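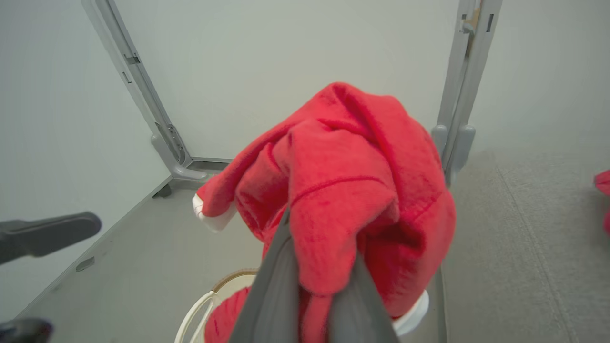
ledgerhand
The baptism entry can't be used as a birth date. The Sesten court chapel recorded the day of the rite only, and for daughters of the ruling house the gap could be anything from a day to several weeks. Griffiths prints the chapel date as the birth and the Zulomon database copied it over without a note.

parishbox
I'm the one who opened this thread, so let me restate the question. Griffiths makes her the second daughter. The household accounts at Trarnar (folio 742) pay a wet nurse before the date Griffiths gives. Either the accounts are for another child, or the birth is earlier than the printed tables say.

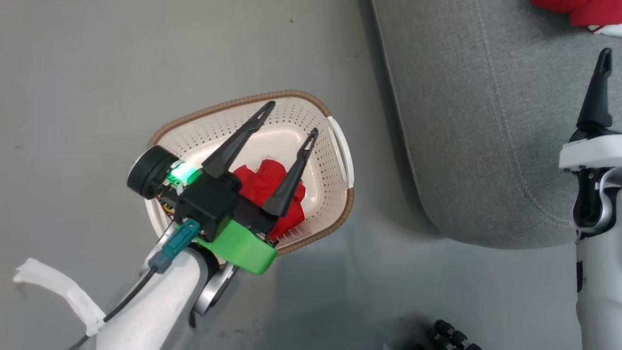 The payment is to one nurse, by the quarter, and the next quarter continues it at the same rate. I don't see room for another infant unless that child died unbaptized and the nurse was kept on. The account heading just says "for the young princess."

ledgerhand
Quarter payments were often entered at the start of the term. A nurse engaged in April for a birth expected in May would look exactly like this. I wouldn't move the date on that alone.

parishbox
Engaged, yes. Paid in full, no. The retainers in the same volume are 200 florins lower and are labeled as retainers. This one is 300 with no label.

ledgerhand
300 could include clothing and travel. Is there a separate line for either?

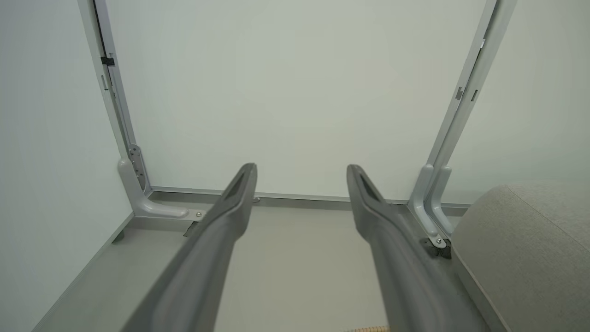
quarto_fold
Posted 21 November 2019
There is a separate line for travel, none for clothing. I transcribed that volume for the index. Two points:

The folio number in the index is from the modern pencil foliation. The original ink number is lower by 2, so check which one your copy follows before citing it.

The court diary has a gun salute for a princess nine days before the chapel date. Salutes were fired for births – I know of no case at Sesten where one was fired for a baptism.

parishbox
That would fit the accounts. Does the diary name the mother?

quarto_fold
It gives her title only. The salute is on the verso, left margin, in a different hand.

ledgerhand
A marginal note in another hand could be a later addition. I'd still enter it as "before" the chapel date and cite both.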